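Section 3. Preparing the Table Station for Cloth Folding

3.1 Scope
This section applies to all Ralline table stations at the Lustitham site where folding work is being transferred from hand to automated handling. Employees assigned to a station remain responsible for its output during the transfer period, which ends in November.

3.2 Clearing and laying out
1. Remove personal items from the tabletop.
2. Place one cloth on the table, loosely folded. Do not smooth it. The system is expected to handle cloths as they arrive from the carts.
3. Check that the tripod camera stands clear of the walkway and that its knobs are tight.
4. Leave any marker lines on the table surface in place. Do not clean them off with solvent.

Note: Red cloths are used for set-up. Production cloths may be any color on the Stilon stock list.

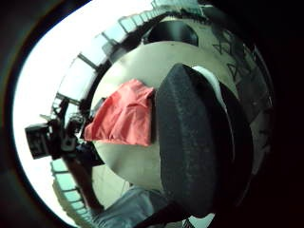 Niamh Dolan asked at the station briefing whether folders would still be paid the piece rate while they were showing the work to the machine, given that a demonstrated fold takes longer than an ordinary one. The piece rate is suspended for demonstration shifts. Employees receive their average hourly earnings instead, and slower output on those shifts is not entered in the performance record.

3.3 Handling the hand-held gripper
5. Collect the gripper from the shift lead and sign for it under code 1094.
6. Hold the gripper by its body. Keep cables away from sleeves and straps.
7. Before starting, raise the gripper and check the square black-and-white marker. It must be flat, clean and fully visible.
8. Perform each fold at a normal working pace. If a fold goes wrong, finish it and log it - do not discard it.

CAUTION: Do not lift the gripper by its cables. Report a bent bracket before further use.

9. After 29 folds, put the gripper down and rest for at least three minutes. Rest periods are paid.

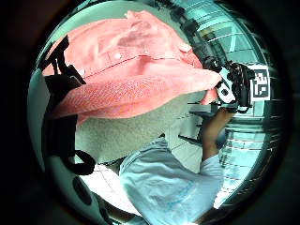

10. At the end of the shift, return the gripper and record any fault on Form 1324. A fault report does not count against the employee who files it.

3.4 Changes to duties
Once a station is running automatically, the assigned employee moves from folding to checking and exception work. This includes cloths the system has rejected, torn items and rush orders. Training for these duties is given during working hours.

No employee may be assigned to supervise more than three stations at once. Requests for a different assignment should be sent in writing to Gráinne Ó Súilleabháin.

Note: Employees may stop a station at any time for a safety concern - prior approval is not needed. The station may be restarted only by the shift lead.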